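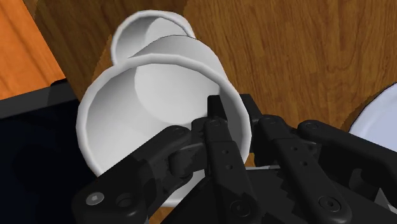

Bringing your own cup was never going to work at eight in the morning, according to Maxence Bodin, who had expected to last a week and then go back to takeaway. Four months on, Bodin hasn't bought a disposable, and neither, it seems, have a good many other regulars along the Henov foreshore.

# Henov's borrowed cups pass 1,671 loans

The Namitden cup library has had a cracker of a winter! Started in June with 100 donated mugs and a set of shelves outside the Kokkonen bakery, it has now clocked up 1,671 loans, and 16 cafés and kiosks between the jetty and the railway station have signed on. That's every coffee seller on the foreshore bar one, and the last is thinking it over.

The idea is dead simple. You grab a mug at any of the 16, have your flat white in it, and leave it at whichever stop is closest when you're done. There's no deposit, no app and no card to lose. Dirty mugs go into a tub under the counter, and a cargo bike does the rounds twice a day to take them back to the bakery, where the big dishwasher in the rear kitchen runs between the bread and the lunch trade.

Losses were the big worry at the start, and the library did have a shaky fortnight in July when the shelves at the station end kept emptying by mid-morning. Most of the missing mugs were sitting on desks in the council offices up the hill — a tub now lives in the foyer there, and they come home with everything else. 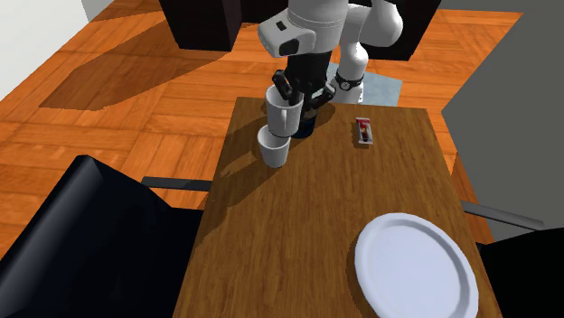
Donations have kept up as well, and they're a wonderfully mixed lot. People have brought in wedding china, footy club mugs, souvenirs from the Gold Coast and one enormous soup cup that the surf club crew fight over on cold mornings. The only rules are that a mug has to survive the dishwasher and hold a regular coffee without slopping over. Anything chipped goes to the primary school, where the grade fours are planting them up with succulents for the spring fair.

Next up is Hirnero, across the river, where eight cafés want to join in before the summer crowds arrive. The plan is to share the one cargo bike to begin with, crossing on the early ferry and coming back with the tubs after lunch. It'll be a big ask in January, when the foreshore is packed to the gunwales, but what a start they've made!

The Hirnero shelves open in November. Clean mugs in good nick can be dropped at the Kokkonen bakery any morning before 11 — just go round to the side door and leave them on the bench.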